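Nous sommes enfin allés à la journée portes ouvertes de la filature Navickas, et quel accueil ! On nous a promenés entre les bacs de teinture (l'odeur de laine mouillée, j'adore), puis à la boutique, où j'ai traîné bien trop longtemps.
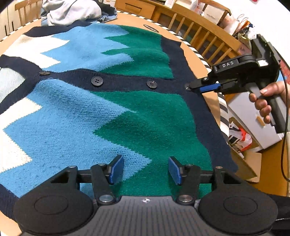
*Zigzags blancs, bleus et verts, patte de boutonnage marine.*

L'atelier file 217 kilos par semaine en saison. Prochaine visite en juin, pensez à réserver, et prenez un gilet !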